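About Joneo

Joneo is a cooking school for people who would like to stop apologizing for their dinners. We have one kitchen, 310 alumni, and a waiting list that Girish keeps in a spiral notebook he won't let anyone else touch.

How we got started

Iwona Marciniak opened the school in the back half of a former upholstery shop on Rullby Street. She had spent ten years cooking in hotels, where she learned to make a sauce for 300 guests and forgot how to make one for two. The first class was a potluck with a sign-up sheet. Six people came, four of them brought potato salad, and the fifth asked if there would be parking.

There was no parking. There still isn't. The lot behind the Iltside bakery is free after 5 p.m., and they are very nice about it if you buy a roll.

The name Joneo came from a typing error on the lease. Fixing it would have cost a filing fee, and by then the awning had been ordered.

What we teach

Our main course is called Weeknights. It runs for six evenings and covers the things most of us were supposed to pick up somewhere: how to salt, how to hold a knife, what "medium heat" means on a stove that has its own opinions. You will cook a whole chicken. You will cook it again the following week, better.

After that you can take Bread, Beans, or Soup. Bread fills up first. Beans has never filled up, and Abhishek Mathur, who teaches it, has taken this personally. He'd like it known that his class comes with lunch to take home and that he has improved the slides.
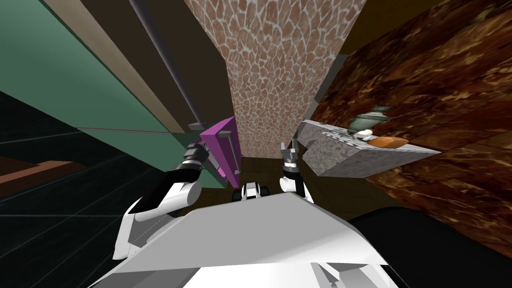
A narrow kitchen with a gray stone countertop.

We keep classes at ten people. Everyone gets a cutting board, an apron, and a turn at the good burner. Tuition covers all ingredients except wine, which we don't serve but have been known to overlook.

The people

Iwona runs the place and teaches Weeknights. She is patient with beginners and less so with garlic presses.

Girish Shakya handles enrollment, ordering, and the phone. If you call before 10 a.m. you will get the machine, which has his voice on it and sounds slightly more cheerful than he does.

Madhu Goel teaches Soup. Her lentil recipe is the one everybody asks for, and she gives it out freely, with one ingredient left off. We have raised this with her.

Andri Ammann came to us as a student, burned a pot of rice in his first class, and now teaches Bread. The pot hangs over the sink. 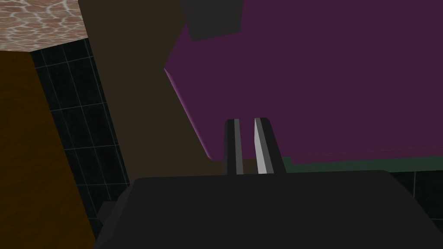
Our neighbors and suppliers

Flour, lentils, and most of our spices come from Yadav, the grocery two doors down. They have saved more than one class by opening the side door after closing time, and they'd prefer we didn't print that.

We shut for all of July. The building has one window that opens, and no one should be baking in there then. New dates go up when Iwona gets back from her sister's, usually a few days later than promised.

To ask about a class, call the school or stop by during the afternoon. Knock hard; the bell is decorative.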